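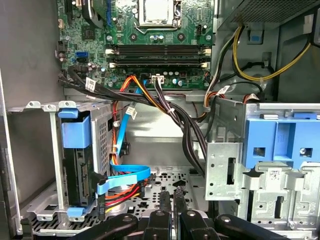 Figure 4. Wrist camera view of an open tower at the work position, with the memory slots below the socket and the drive cage at left.

Setting Up a Tower Job on the Pondero Bench Arm

Use this section when you set up the arm for a desktop tower for the first time. You need the arm bolted down, the four-finger hand fitted, and the Karell software running on the bench computer. If the hand is not fitted yet, go back to Fitting the Hand.

CAUTION: Unplug the computer tower from the wall before you open it. Do not let the arm reach into a case that has power.

Placing the tower

1. Take off the side panel and lay the tower flat, open side up.

2. Slide the tower against the two stops on the bench mat. Tighten the side clamps by hand. Do not use a wrench.

3. Press the green button on the base. The arm moves to its start position over the case. Keep your hands off the mat until the base light stops blinking.

4. Open the Camera tab and look at the live view. The board, the drive cage and the optical bay should all be in view. The fingertips should show along the bottom.

Note: If the fingertips do not show, the wrist camera has slipped in its mount. Loosen the mount screw, tilt the camera toward the hand and tighten it again.

Marking the parts

5. Click Add Part, then draw a box around each part you want the arm to handle. Blue latches and carrier handles, such as those on the cage in Figure 4, are marked as Latch. The drive itself is marked as Part.

6. Mark every cable that crosses the path of the hand as Keep Clear. Include thin data cables and any loose wires on the case floor.

7. Mark the power supply as No Touch. The software will not save the job until this is done.

CAUTION: The hand can pull a cable out of its connector if the cable is not marked. Unplug the data and power leads from a drive by hand before you run a drive removal job.

Setting the limits

8. Set Grip Force to 30 for latches. Higher settings can crack plastic tabs.

9. Set Wrist Angle to 90 for a tower lying flat.

10. Set Speed to 65 or lower for the first run. You can raise it after the job has run without a stop.

11. Click Dry Run. The arm goes through the job above the case without closing the hand. Keep one hand near the stop button.

12. If the path is clear, click Save and give the job a name.

Note: A saved job fits one case model only. Tustholm and Fikre cases use different latches, so make a separate job for each.

If the arm stops during a dry run, the screen shows the last box it reached. Check that box first, redraw it if needed, and start again from step 11.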